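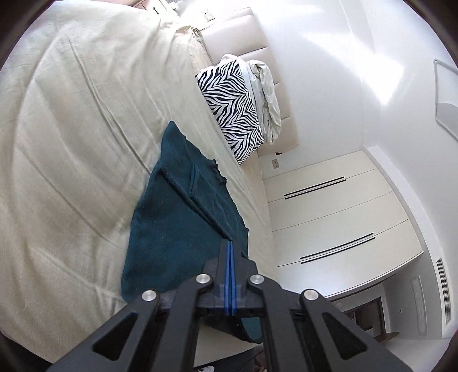

Unit 7: Online Marketplaces and Payment Fraud

Handout for the evening course, Beremstead Adult Learning. Bring it back next week, ideally without coffee on it.

1. Where we left off

Last time we covered card payments and chargebacks. A chargeback, you will recall, is the bank pulling money back from the seller after the buyer complains. It was designed to protect shoppers, and it does. It also gave a certain kind of shopper a hobby. Tonight's topic is what happens when both sides of the deal are private individuals who have never met and are each fairly sure the other one is a crook.

2. Terms you need

Escrow: the platform holds the buyer's money until the goods arrive, or until a set period runs out.

Friendly fraud: the buyer gets the item and claims otherwise. The name was chosen by someone who had never been on the receiving end.

Overpayment scam: the "buyer" sends too much and asks for the extra back. The original payment then bounces, and the refund doesn't.

Off-platform payment: any arrangement that begins with "the app takes a fee, so let's just..."

3. The standard sale, step by step

The seller posts a listing. The buyer pays, and the platform holds the money. The seller ships and enters a tracking number. The carrier marks the parcel delivered, and a clock starts. On the platforms we compare in this course, the buyer has up to 16 days to raise a dispute. If the clock runs out in silence, the seller is paid.

Every scam in this unit attacks one of those steps. When you get a case study, start by asking which one.

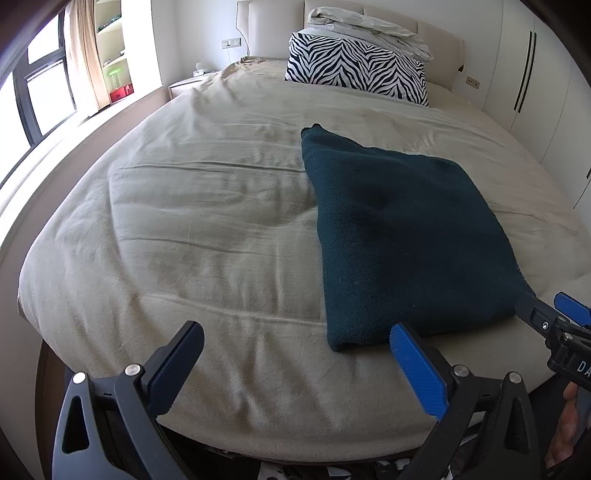
Knitwear on a bed.

4. Case A: the Dosgate coat

A seller in Dosgate lists a winter coat for $200. Within minutes a buyer offers the full price, no questions, and says a cousin will collect. The seller receives an email saying payment is "pending courier confirmation" and must be released by clicking a link. The link opens a very nice page that asks for her card number, her security code and, for good measure, her mother's maiden name.

Points for discussion:

No payment was ever made. The email did all the work.

A seller does not need to give her security code to receive money. Write this down – it comes up in every class and on the October test.

The speed of the offer proves nothing by itself. Some people really do want a coat.

5. Case B: the Plillstead parcel

A buyer in Plillstead reports that a parcel arrived empty. The seller has a receipt showing the shipping weight. The buyer has a photo of an empty box, a thing most households could produce on request. The platform sides with the buyer, and the seller is out both the goods and the money.

Consider what evidence would have helped, and who should have to provide it. There is a reasonable argument on each side, and I will be making you argue the one you don't like.

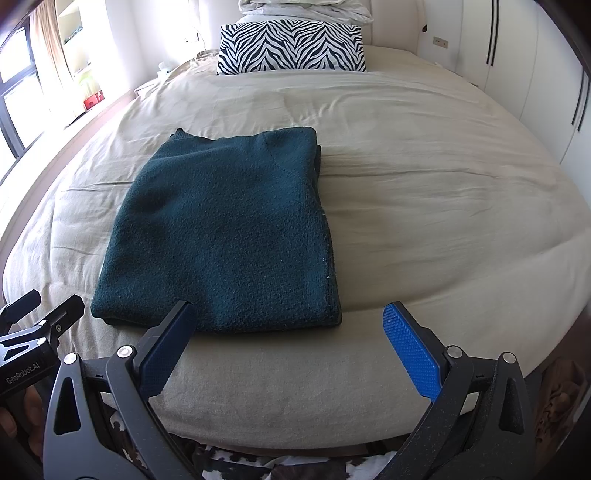 Folded sweater on a bed.

6. Checks for sellers

Look for the payment inside your account, never in an email. Type the address yourself.

Keep the whole conversation on the platform. Disputes are usually decided on messages the platform can read.

Never refund an overpayment by a different method from the one it came in by.

Keep the shipping receipt until the dispute period has closed. The glove compartment is not a filing system.

7. For next week

Read the chapter on account takeover in the course pack. Then write 2 pages on Case A or Case B: name the step that was attacked, the control that failed, and one change that would have stopped it. "People should be more careful" is not a control.

Papers go in the tray outside the Samuel Room by 12/06/2020. Late papers will be held in escrow.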